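Amoseck Shore Survey
Minutes of the Winter Working Meeting

Saturday, January 9, 2021
Held by video call

Chair: Greer Morrison
Minutes: Su
Also on the call: site leads for Hurport Ledge, Hurport Cove, Flivton Flats and Amoseck Point. The Flivton Flats lead joined at item 3 and left before item 8.
Apologies: lead for the Breakwater site.

1. Minutes of the October meeting

Accepted with two corrections. Under item 4, "lower transect" should read "lower middle transect." Under item 6, the action on replacement bolts was assigned to Hurport Cove and not to Hurport Ledge. Su to post the corrected copy.

2. Matters arising

2.1 Replacement bolts. Three transect bolts at Hurport Cove were missing at the October visit. Two have been replaced with stainless eye bolts set in marine epoxy. The third position is under a boulder that has moved. The lead proposes to shift the line by one meter to the north and record the offset. Agreed, provided the old position is kept in the site file and the new line carries a separate transect code. Morrison noted that earlier moves at this site were not coded and that the data before and after cannot now be separated.

2.2 Permit. The renewal for collection of voucher specimens has been submitted. No reply so far. The present permit covers observation and photography without limit of date, so quadrat work can go ahead. Nothing is to be collected until the renewal is in hand.

2.3 Parking at Flivton. Deferred until the lead was on the call, then taken briefly after item 3. The lower lot is closed for drainage work. Survey teams should use the upper lot and allow extra walking time before low water.

3. Count data, 2020 season

Su presented the season totals. The database holds 3,566 individual animal records for the year, from 246 quadrats. Two of the spring visits were canceled, and the Breakwater site was visited in the fall only, so the totals should not be set against those of earlier years without adjustment.

Sea anemones were recorded at all sites. Most records are of the aggregating form on the middle and lower shore. Su asked how clones are being counted. Hurport Ledge has been counting individual discs; Amoseck Point has been recording percent cover and entering a one in the count column to show presence. The second practice makes the count column unusable for that site. After discussion it was agreed that:

- aggregating anemones will be recorded as percent cover only, at all sites;
- solitary anemones will be counted as individuals;
- the count column will be left blank for aggregating anemones, and a blank will not be read as zero.

Su will go back through the Amoseck Point sheets and clear the placeholder ones. The raw sheets will be kept as they are.

Sea stars. Numbers remain low at every site. Small stars (arm radius under two centimeters) were found at Hurport Ledge in crevices below the lower transect. They fall outside the quadrats and so do not appear in the totals. The lead asked for them to be noted somewhere. Agreed to use the free text field with the prefix OFF, which can be searched. Morrison does not want off-transect records mixed with quadrat counts in any table that leaves the group.

Nudibranchs. Counts were highest at Hurport Cove, on the hydroid growth under the overhang. Identification to species was not consistent. See item 4.

4. Identification and quality checks

Forty quadrats were read twice by separate observers during the season. Agreement was good for barnacles (cover class), limpets and chitons. It was poor for small nudibranchs and for colonial tunicates. The Hurport Cove lead considers that the tunicate problem lies mostly in the key, where couplets 9 and 10 both depend on the color of the living colony and color changes with light and age.

Discussion of whether to drop tunicates to a single group. Amoseck Point against, on the ground that the site has had a new colonial form on the lower shore for two seasons and a single group would hide it. Hurport Ledge in favor for quadrats read by new observers. Compromise reached: the sheet will carry three tunicate groups (solitary, colonial sheet-forming, colonial other), and species may be added in the notes by any observer who takes a close-up photograph with a scale.

For nudibranchs, observers will record to genus where sure and otherwise to family. "Nudibranch, unknown" remains valid. Morrison asked that observers not be pressed for a name in the field.

Couplets 9 and 10 of the key to be rewritten by Hurport Cove before the spring tides.

5. Temperature loggers

Five loggers are deployed. Data were recovered from four. The Flivton Flats logger had been buried under sand and its record shows a damped daily range from the middle of the season onward. The lead will mark the start of the burial from the site photographs, if it can be found, and Su will flag the rest of the record as suspect. It will not be deleted.

The Hurport Ledge logger has a clock error of 23 minutes against the reference. The drift is assumed to be linear over the deployment and will be corrected on that basis. Hurport Ledge asked whether this matters for hourly data. Su replied that it matters when the readings are matched with the tide table to separate air and water exposure. Clocks will be set against the same laptop before each deployment from now on.

Batteries are to be changed at every second download, whatever level is shown.

6. Voucher specimens

The existing vouchers are in ethanol, in screw-top jars, with pencil labels inside and printed labels outside. The Amoseck Point lead inspected them in the fall. Fluid level was low in several jars, and the lids of the older type have hardened. All jars with the older lid will be moved to new jars of the same volume. Inner labels go across unchanged. A jar with no inner label is to be set aside and not relabeled from memory.

Anemones preserved without relaxing are of little use for identification and two of these will be kept only for tissue. When collection resumes, anemones are to be relaxed in magnesium chloride solution before fixing. Amoseck Point to write half a page on this for the handbook.

7. Handbook

Version in use is the one with the green cover sheet. Any other printed copies should be recycled. Changes for the spring version:

- anemone recording as agreed under item 3;
- tunicate groups as agreed under item 4;
- OFF prefix for off-transect notes;
- new transect code at Hurport Cove;
- logger clock setting and battery interval;
- the paragraph on turning boulders to state plainly that each one is put back the same way up, in the same place, before the next is lifted.

Draft to be circulated by Su. Comments in writing only.

8. Spring schedule

Low tides in the first part of the season fall in the early morning. Hurport Ledge and Hurport Cove will be read on consecutive days with the same pair of observers. Amoseck Point needs a tide lower than the others to reach its lowest line and will take the best date in the series. Breakwater to be confirmed with the lead. Each pair will travel separately and share no clipboards or hand lenses.

9. Other business

Hurport Ledge asked for a second quadrat frame, the present one having a cracked corner that lets the string slip. Approved.

A request from a teacher in Flivton for the anemone photographs was discussed. Agreed to send low-resolution copies with site names removed.

10. Actions

Su: corrected October minutes; clear placeholder counts; flag Flivton Flats logger record; handbook draft.
Hurport Cove: new transect code and offset in site file; key couplets 9 and 10.
Hurport Ledge: quadrat frame; logger clock correction figures to Su.
Amoseck Point: jar transfers; note on relaxing anemones.
Flivton Flats: date of logger burial.
Morrison: permit follow-up; Breakwater dates; reply to teacher.

Next meeting to be set after the first spring tides.

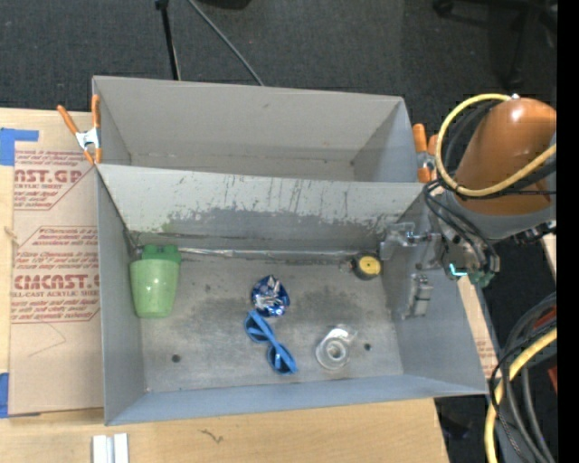 Divided metal tray with green cup, foil wrapper and blue sunglasses.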